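NOTES - kitchen storage talk, Altcombe community room, 17 Sep 2018
30 min talk, 15 questions if they keep quiet, they won't

Opening. Hello, thanks for coming, phones off etc. Start with the counter. Ask who cleared theirs before leaving the house. Wait for hands. Don't fill the silence this time.

Main point early: a counter is for working on. Storage goes to the back, along the wall, in a row. Front stays open. Anything sitting in the middle should be there becuase you are about to eat it or cut it.
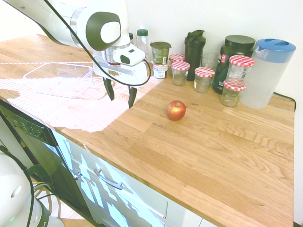

So - the back row. Jars and containers you reach for every day. If you haven't touched it since June it goes in a cupboard. Say that slowly, people write it down.

Sun. Big one and always forgotten. Walk round your kitchen at breakfast and again mid afternoon, see where the light lands. Fruit doesn't want to sit in it all day. Neither does oil, neither does bread in plastic. Move the fruit bowl first, it's free.

(Somebody will ask about blinds. Not a blinds talk. Move on.)

Next, tubs. Clear ones. My case for clear: you see what you've got, you stop buying a third bag of rice. Case against: you see the mess too. Tell the Manalo story here - kitchen with 45 tubs and only 30 lids. Gets a laugh. Pause after.

Rules for tubs:
Rectangular, rounded corners, wash easier than sharp ones
One brand or one shape, so they nest
Lid lives with the tub. Always
Turn it over in the shop, feel for rough bits on the molding

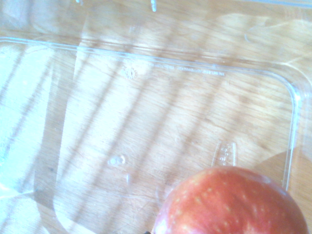 Washing. Ledges and rims hold grease, run a thumb round after you rinse. Old toothbrush for any raised lettering. Dry upside down on a towel, not stacked - stacked wet they smell by morning. Hold up the smelly one if I remembered to bring it.

Microwave question always comes up. Answer: check the marking, if you can't read it then don't. Same for the dishwasher.

Bags now. Keep it short, running late by here every time.

Clear plastic bags from the produce aisle. Good for one more use, sometimes two. Lay flat, press the air out, fold in thirds. They vanish on a pale table so look before you wipe everything into the trash. I've thrown out a good one more than once.
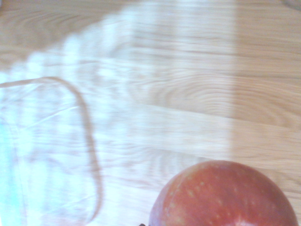
PART 3 - FRUIT, MOSTLY APPLES

Skip pears unless asked.

Bag or tub? Fridge for long keeping, bag with a few holes, bottom drawer. Counter for this week's. Keep apples away from bananas, and away from potatos too.

Check them before you store them. Turn each one in your hand, look at the dimple at the stem end, look for soft spots. Marks on the skin are mostly fine, a scuff is a scuff. Soft is the problem. Soft ones get eaten today or go in a pan with cinnamon.
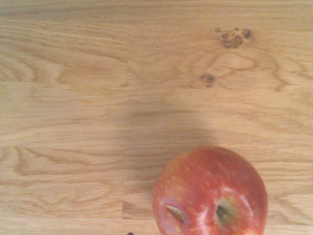
Don't wash till you eat. Wipe if dusty. I used to wash the whole lot when I got home from the Jarel Street market and they went off quicker, or seemed to.

Homework slide: one counter, one evening. Clear it all, wipe, put back only what you used this week. Rest in a box. Leave the box a month.

Handouts - 200 printed, on the table by the door, take two. Tub and lid checklist is on the back. Next talk is at Prumavance, room 606, that one is freezers.

Questions. Repeat them into the mike!! Stack the chairs after.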